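November, past eleven at night

Three viewings in one day and my feet are killing me. I don't care how nice the agent is about it, by the third house they all turn into the same hallway with the same gray floor.

So, in order, before I forget. The Bruven place first. On paper it was the one, 1733 square feet, a real dining room, garage that fits a car and not just a bicycle and your regrets. Then we walked in and the ceilings felt like they were resting on my head. The back bedroom looks straight into the neighbor's kitchen, close enough to borrow sugar through the window. I wanted to love it so badly! I kept opening the same closet as if it might get deeper.

The second was the townhouse on Herrera, which I'd nearly crossed off because of the HOA. The fee is 379 a month and I asked twice what it covers and got two different answers (roof yes, roof maybe). But oh, the light in that upstairs room. I stood there like a cat. There's a little landing where a desk would go, and the stairs don't creak, and the water heater is practically new. Only 2 parking spots though, and one of them is behind the other, so somebody is always going to be moving a car in their slippers.

Third was the condo in the Hunuvau building, unit 107, ground floor. Nice lobby, smelled like a dentist. I'd decided against it by the mailboxes and then felt guilty and asked a lot of polite questions about the laundry.
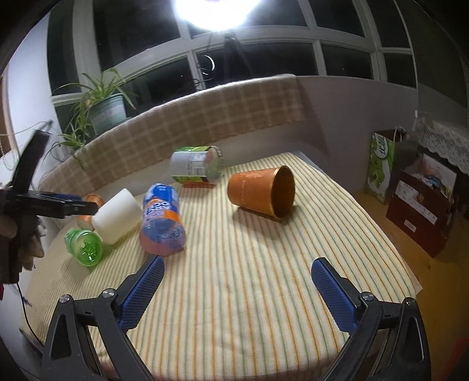
My sister, who I called from the car, thinks I'm being ridiculous about the townhouse and that a shared wall is a shared wall no matter how pretty the stairs are. She says to go back after dinner, when people are home, and just stand in the upstairs room with my mouth shut and listen. She also says I fell for the last one in the afternoon sun and hated it by evening, and I had no comeback for that.

So I've asked the agent for an evening showing. She was sweet about it. She did mention another couple has been through twice, and I know they always say that, but my stomach went funny anyway.

Spent an hour after supper on the Flultex calculator, the mortgage one, sliding the down payment back and forth. If I put in less I can keep enough for a new fridge and whatever goes wrong in the first month. If I put in more the payment stops scaring me. Then I added the HOA on top and had to get up and eat some toast.

Things to ask next time: who pays for the roof, in writing. When the windows were done. Whether you can paint the front door or if it has to stay that awful brown. How old the fence is, and whose side it's on.

I still have to call the lender back about the pay stubs, and the lease here needs a month's notice, so I can't dither forever. Set the alarm for six. Going to bed, where I will no doubt lie awake placing the couch.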